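Lustgate Packaging Workers' Forum Reports on Robot Open Day at Fliteritz

Members saw the packing demonstration and came home with questions

LUSTGATE, Sep 28, 2024 – The Lustgate Packaging Workers' Forum today published its notes on the open day held by automation firm Fliteritz at its Florneck office. The Forum was invited along with shop owners and suppliers to watch a robot arm handle packed goods. It thanks the hosts for a friendly welcome and for letting visitors stand close to the work. It does not share the view, printed in the invitation, that small packing rooms are "ready to switch."

Fliteritz is offering its system, sold under the name Cloutier, to businesses that fill mixed orders by hand. The company's brochure says one arm can handle 1000 bags in a shift. Visitors asked where that number came from and were told it was a projection based on shorter runs. No full shift has been run with a paying customer so far.

"A projection is fine as long as you call it one," said Olga Bustamante, who chairs the Forum and packed orders for a living for many years. "The brochure doesn't. If I told a floor manager I could do 1000 bags and then said I'd worked it out from twenty minutes in the morning, I'd be laughed out of the room."

The demonstration dealt with paper bags and wooden crates, on tables set up in the firm's visitor lounge. Members found the arm smooth and quieter than expected. They also noted that a carpeted lounge with big windows is a long way from a packing room in September, when the back door is open, the labels are curling and three people need the same table.

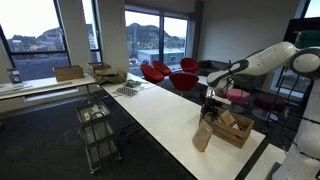

Fliteritz gave the system's test record as 1229 picks, with the failed ones left out of the total. Asked how many had failed, staff said the figure was being checked and would be sent on. The Forum has not received it yet and will add it to the notes when it comes.

Aarne Saarinen, product lead for Cloutier at Fliteritz, defended the open day. "We showed people the machine as it is today," he said. "It's good at a narrow job and we are making the job wider. I would sooner have a skeptical room than a polite one." He confirmed that the arm still needs a person nearby to clear a bad grip and to change crates.

That last point matters to the Forum's members. The savings sheet handed out at the door counts no wages for this person. It also leaves out training time and the cost of a service visit, which Fliteritz says will depend on the contract.

The Forum is not asking anyone to turn the machines away. Several members said they would be glad to hand over the heavier lifting, though the load shown was light and questions about weight got a general answer. What the Forum wants before any local business signs is a trial of 2 weeks in a working room, with stock the business picks itself and every dropped or torn bag written down.

Fliteritz has said it is open to a trial "in principle." No date has been offered.

The notes are free to read at the Forum's office in Lustgate, where 200 printed copies are available. Businesses that have had a quote for the Cloutier system are invited to get in touch, and names will be kept private on request.

About the Lustgate Packaging Workers' Forum
The Forum is an independent group for people who pack, label and ship goods in Lustgate and nearby towns. It takes no money from equipment makers.

Press contact: Olga Bustamante, Lustgate Packaging Workers' Forum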